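Pub log, Starnlow trip
Jul 24, 2019

Typing this up at the kitchen table before the beer mats go in the folder. Running total now stands at 1336 pubs visited, out of the 2229 on our combined list, so past the halfway mark with room to spare!

Got off the bus at Starnlow just before opening time and walked up to the Gallagher Arms. Two rooms, quarry tiles, a proper serving hatch in the back (still in use, I asked). Had the Ekusari Pale on cask, which I'd only met in bottles before. Much better this way – softer, a bit of grapefruit at the front and then a long dry finish. Scored it 4 out of 5 and nearly went higher. Second half was from the same pump and just as good. Note for whoever does the north side next: the hatch side opens an hour later than the main bar, and the list has it wrong.

Then down the hill to the Old Weighbridge. Plain from outside, terrific inside. Long bench down one wall, dominoes going at the far end, a dog asleep across the doorway so that everyone had to step over it. Three beers on, all from Dultik. The mild was the one to have: dark, a little smoky, 3.2 percent and full of flavor. I do love finding a mild in July. 4 again. The bitter was a touch warm for me, 3. Didn't try the stout.

Third stop was meant to be the Lamplighter but it was shut for a private party, so it stays on the list. Went to the Railway instead, which we've had ticked since the early days, and found they've put back the wall between the lounge and the public bar. Huge improvement. No new tick, but I've changed the entry from "skip" to "worth a half."

Last one was the Drovers, a mile and a half out along the river path. Lovely walk, swifts everywhere. One cask beer, Dultik bitter, and cooler than at the Weighbridge, so a fairer test: 4. Cheese and onion rolls under a glass cover on the bar, the big floury kind. Ate two.

Stayed overnight in town, 55 for the room with breakfast. Slept like a log and was up early enough to write most of the scores out neatly.

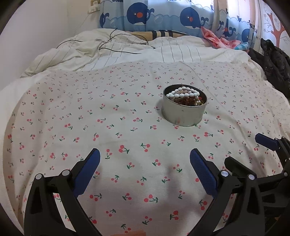
Cherry-print sheet, pale background.

To sort out before the October trip:
– fix opening hours for the Gallagher Arms hatch
– phone the Lamplighter ahead
– check whether the Drovers really does close for the winter, as the man next to me at the bar said
– decide if a rebuilt pub on the same site counts as a new tick (I say yes, and I know I'm outvoted)

At this rate 2000 feels like something I could get to with decent knees. New ticks from this trip: three. Bus back is the 10:40 from the market square, exact change only.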